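Category: Television / Set Visits

I have watched a lot of television about kitchens and very little television being made, so when Iqra Pirzada wrote to ask if I wanted to spend a day at Pletilwood Stages while they shot an episode of "Bellamy," I said yes before I had finished reading her message. Iqra is the show's script coordinator. She had been reading my recaps since the first season (including the one where I got the sister's name wrong all the way through, sorry again) and she thought I might like to see how the dinner scenes get done.

If you haven't caught up, "Bellamy" is the half-hour family drama about a shuttered hotel and the people who won't move out of it. It comes back in December, and the network has moved it to the slot right after "Desovia," a much louder show with dragons in it. I was worried about that pairing when it was announced. After a day on set I'm a lot less worried!

Pletilwood is out past the rail yards, and from the road it could be a place that sells carpet. You sign in at a window, you get a sticker, and then you walk down a long corridor with the names of canceled shows painted over the doors. I stopped to read every one. Stage 3 belongs to "Bellamy" this year; last season they were squeezed into Stage 2, and everybody I met brought up how much happier they are to have the extra room.
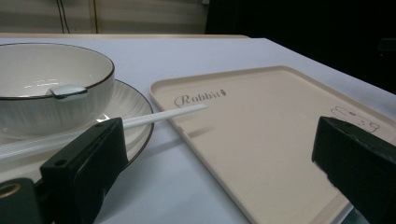

Bowl, spoon and saucer at Pletilwood.

The morning was one scene. One! On the page it runs two and a half minutes, a late supper where Odile tells her brother she has sold the east wing, and it took from the first rehearsal until lunch to get it. I had always figured the slow part was the lights, and the lights do take a while, but most of the time went to where people look. If an actor glances at the door on one take and at her brother on the next, somebody has to remember that, and decide which of the two the scene needs.

The somebody is Leilani Ferreira, the script supervisor, who let me sit on an apple box next to her chair for nearly three hours. She times every take with a stopwatch and writes in pencil, very small, with a wavy line for each stretch of dialogue a camera covers. I asked her what happens when she spots a mismatch. She tells the director quietly, and then it's up to him. Sometimes the better performance has the wrong hand in it and they keep it anyway. I will never again write a smug line about a continuity error, or at least I'll feel bad while I do it.
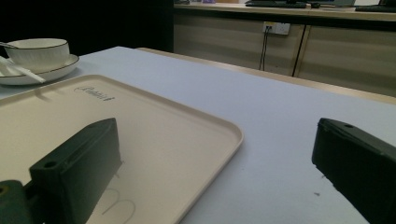

Lunch was at long tables in the parking lot, and I sat with two of the writers, who wanted to talk about nothing but "Desovia." They love it. They've been trying to guess how many of its viewers will stay put after the credits, and they rewrote the cold open of the premiere so that it starts in the middle of an argument, with no theme music until four minutes in. I've now heard that argument read aloud over potato salad and it's terrific. That's all I'm allowed to say.

After lunch Iqra took me upstairs to the writers' room, which was empty for the afternoon. The cards for the second half of the season had been turned to face the wall (fair enough), but the early ones were up, and I could see how far ahead the hotel sale was planted. There's a shelf with every draft of every script in binders. The pilot alone went through so many that it has a shelf to itself, and its first title was "Room 203." I like "Bellamy" better, though the room is still in the show, and if you go back to the pilot you'll notice who has the key.
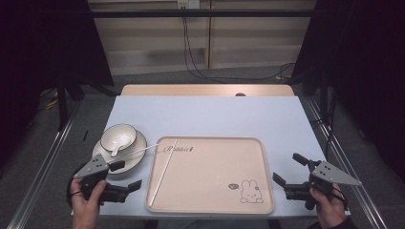 The last stop was the edit bay, where they were cutting episode three with temporary music borrowed from another series, a moody piano piece I knew right away from "Wedari." It's a funny feeling to hear one show's sadness laid over another's. The editor played me the same hallway scene twice, once with a reaction shot held long and once with it trimmed by less than a second, and the second version was a different scene. I asked to see it a third time and she was kind enough to do it.

Pletilwood runs public tours on some Saturdays, though they skip any stage that's shooting. The gift shop has old call sheets for a couple of dollars each, and I bought four. Recaps of "Bellamy" start up again here the night of the premiere, and I'll be watching the hands.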